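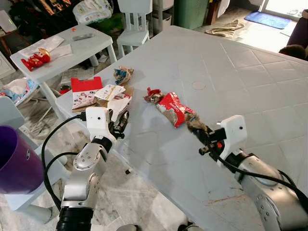

# Chapter 4. Sorting Mixed Dry Waste at the Table

## 4.1 Scope

This chapter deals with the hand sorting of small quantities of dry household and canteen waste on a flat surface. Wet waste, glass and sharps are covered in Chapter 5. The methods given apply to batches of up to 82 litres, the volume of the standard sack used in the Wirnilley collection scheme. Larger batches should be divided before sorting begins.

By the end of the chapter the reader should be able to:

- assign common packaging items to the correct stream;
- recognise composite materials and deal with them;
- prepare and clear a sorting table;
- complete a batch sheet.

## 4.2 The sorting surface

A plastic garden table is adequate for small batches. It is light, can be washed down and doesn't absorb grease. Tables with an embossed surface, such as the square tile pattern common on moulded outdoor furniture, hold fine dirt in the grooves and need brushing as well as wiping. Scuffs and dark smudges do not affect the work, but they make small dark fragments harder to find. Where this matters, a sheet of plain paper is laid over the marked area.

The batch is spread in a single layer. Flat items such as opened cartons tend to cover smaller ones and should be lifted first. Cups and other items to be kept are moved to the edge of the table or taken off it altogether. A second, smaller table may be used for finished streams.

## 4.3 Snack wrappers

Most crisp and biscuit wrappers are made from plastic film with a very thin metal coating on the inner face. The coating is visible as a silver lining wherever the wrapper is torn. Such wrappers are often mistaken for aluminium foil. The two are separated by the **crush test**:

1. Close the hand firmly round the item.
2. Open the hand and wait three seconds.
3. If the item stays crushed, treat it as foil. If it springs open, treat it as coated film.

The test is less reliable on old wrappers that have been folded many times. A wrapper that has lain crumpled for a long period may hold its shape although it is film. In doubtful cases the torn edge is examined: film stretches slightly before it parts, and foil does not.

## 4.4 Paper and board

Printed cartons and plain brown card go to the same stream, whatever the colour of the print. Board is flattened before it is stacked. White paper stuck to brown card is left in place, as pulling it off gives no gain in quality. Small printed cards are accepted unless they have a plastic face, which can be found by tearing one corner.

Crumpled wads of paper should be opened by hand. They often contain food, and a wad that cannot be opened without breaking up is sent to residual waste.

## 4.5 Fibrous and furry items

Furry fabric and matted fibres turn up in most mixed batches and have no place in the paper stream. Loose fibre clings to torn card and is difficult to remove later, so these items are taken out early - before the board is handled, if possible. They are placed in the textile bag when clean and in residual waste when not.

## 4.6 Batch records

The Gastusden trial, run by Michalis Zacharopoulos, recorded 3,000 items over 14 batches. Of these, 661 were coated film. The sheets from the trial are reproduced in Appendix B and are used in the exercises for this chapter.

Each sheet gives the batch number, the source, the weight of each stream in grams and the initials of the sorter. Weights are entered after sorting is finished - never during it. The empty weight of each container is written on its lid and subtracted before entry.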